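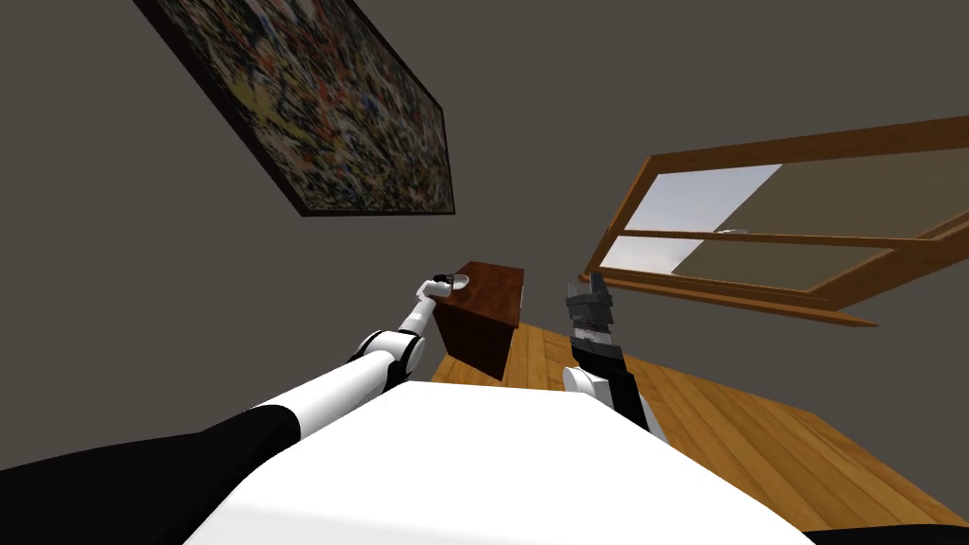
Dark reddish-brown box, polished wood grain, lighter on the top face. Computer render.

Subject: Re: [woodfinish] Shellac over old wax?

Hello all,

Sorry to be slow answering, I've had the message below sitting in my inbox since the start of November and kept meaning to get the kettle on and do it justice.

> I've been given a small mahogany tea caddy which has had wax put on it
> for years, by the feel of it. I'd like to French polish the lid but leave
> the sides more or less alone. Do I need to take every bit of wax off
> first, or will shellac go over what's left? I've got a tin of Galell
> flakes and some meths, and not a great deal of patience.

I'm afraid shellac and wax don't get on, and any wax left on that lid will show itself as a dull patch just when you were starting to feel pleased with yourself. I'd go over the lid with white spirit and a soft cloth, turning the cloth often and throwing it away sooner than you'd like to. Then do it all again the next day. Dry the cloths flat outdoors before they go in the bin, please! The corners and the edge nearest the hinges are where the old wax hides, and an old toothbrush is as good as anything there.

After that I'd give it a very light rub with 400 grit, with the grain, and stop well before you think you've finished. Old caddies are often veneered and the veneer can be thin as paper at the edges. My own first one (a sad little thing from the Brollby sale) still has a pale corner where I got carried away.

As for the Galell flakes, they're perfectly good if they're fresh. Mix a little in a jam jar and put a drop on a bit of glass overnight. If it's still tacky by 11 in the morning, the flakes are past it and you'd be better off buying new. I use the blond ones from Ljungberg these days, mostly out of habit, though they are rather pale over mahogany and you may well prefer something browner.

Put on four or 5 thin coats, then leave it alone for a week. I know you said you hadn't much patience, but the week is the cheap part. The sides will look a bit flat next to the new lid, and a wipe of soft brown wax over those brings them closer without any more fuss.

Does anyone here still have the old Vestoteo leaflet on rubbers and wadding? Mine went to a neighbour and never came home. I'd gladly pay the postage for a photocopy.

All the best from a rather chilly shed, and do let us know how the lid comes up.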